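How to Budget for Your First Set of Hand-Held Grippers

Posted 1/23/19 by Concetta Gatti

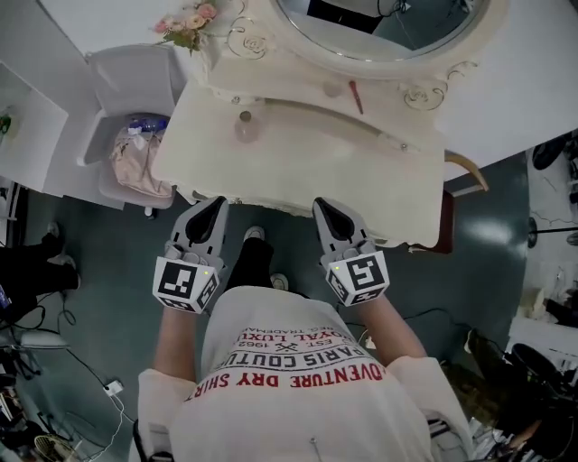 A pair of hand-held grippers at the vanity table, marker cubes just behind the fingers.

So you've decided you want people to show your robot how household jobs are done, and now somebody wants a number from you by April. I've been there! The good news is that hand-held grippers are one of the gentler ways into this work, because you can start recording well before you own an arm. The less good news is that the grippers themselves are only one line on the sheet, and the other lines have a way of creeping up on you.

Step 1. Decide on one hand or two
Before you ask for a single quote, write down the jobs you want to record. Picking up a bottle can be done with one hand. Opening a jar or folding a cloth really wants two. If even a few of your jobs need both hands, buy a matched pair from the start. We bought a single Clusex first and added its partner later, and the second one came from a newer batch with a slightly different trigger (small thing, endless grumbling).

Step 2. Get the full price per pair
Our Matard pair came to $1,866, and I was very pleased with myself until I read the quote again and saw that chargers were extra. Ask each seller, in writing, whether the price covers:
- both grippers, with chargers
- marker cubes, already fitted
- spare fingers
- the software license, and for how long
- shipping both ways if something has to go back

Step 3. Plan for the parts that wear
Fingertips get scuffed and printed markers get scratched, especially if you work near carved edges and mirrors like we do. We went through 11 fingertips in our first stretch of recording. I now put spares on the first order so we only pay shipping once.

Step 4. Furnish the place
You don't need a showroom, but you do need real furniture with real things on it. Secondhand is perfectly fine, and a dressing table with a bottle or two on top gives you plenty to practice on. Put in money for stands, power adapters, extension cords and a couple of fans, and then add cable covers — I left those off our first sheet and had to go back and ask.

Step 5. Count the hours, too
Tibor Szalai, who keeps our schedule, plans on 43 usable recordings in a session with a practiced person, and fewer with a new one. If your goal is 1,000 recordings, work out the sessions from that and add a few for training. Wages were our biggest line by a long way.

Step 6. Borrow before you buy
Both Sturnent and Tsao lent us a pair for a trial. Have everyone on the team hold them for a full session, and write down whose wrists got tired and when. Then send in your order.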